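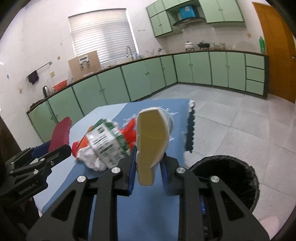 Skanby folding worktable, reviewed after two summers

I bought the Skanby to replace a pasting table that had bowed in the middle. It gets used for repairs, cutting fabric, potting on and the occasional bit of painting, and it has to fold away afterwards because the back room is also where the ironing gets done. Two years on I have a fair idea of what it does well and where it falls short.

It comes in one box and took me 15 minutes to put together. The legs are already attached, so the job is mainly fitting the cross brace and screwing in the four feet. The leaflet has drawings only, and the one for the brace is upside down compared with the others. If the bolt holes don't line up, turn the brace over and try again.

Open, the top is 146 cm long, enough for a dress pattern laid flat with the scissors beside it. The height adjusts by pulling a pin on each leg. I keep it on the second-highest setting, which suits me standing up. On the lowest setting an ordinary dining chair fits underneath, though the brace catches your shins if you sit in the middle.

Stability is good on a hard floor. On carpet there is some sway along the length, and I wouldn't use it there for sawing or anything that needs a firm shove. Sewing is fine. My neighbour Shirley Bickerstaff borrowed it for a week in July with a heavy old machine on it and had no complaints, except that the foot pedal cable only just reached.

The surface wipes clean with warm water and washing-up liquid. Emulsion comes off if you get to it the same day. Wood glue does too, once it has gone rubbery. Superglue does not, and I now have a small rough patch at one end that snags thin cotton. I put a cutting mat over it. A hot mug has never marked it but I did not test it with anything hotter, and the leaflet says not to.

Folding is the weak point. The catch was stiff when new and it is still stiff — I press it with the handle of a screwdriver. One of the rubber feet split last winter. Skanby don't sell the feet separately, but a pack from Hollis in the same diameter fitted after a bit of trimming with a knife.

Before this I looked at the Bundine, which is lighter and cheaper. The shop had one out on display and the top flexed when I leaned on it, so I left it. The Junmont is probably the better table if you have a garage to leave it in. It is a good deal heavier, and I need to be able to carry mine down the hall on my own.

Good: size, easy to clean, steady on hard floors.
Less good: stiff catch, no spare feet, sways on carpet.

Four out of five. I would buy it again at the sale price, and at full price I would wait for the next sale.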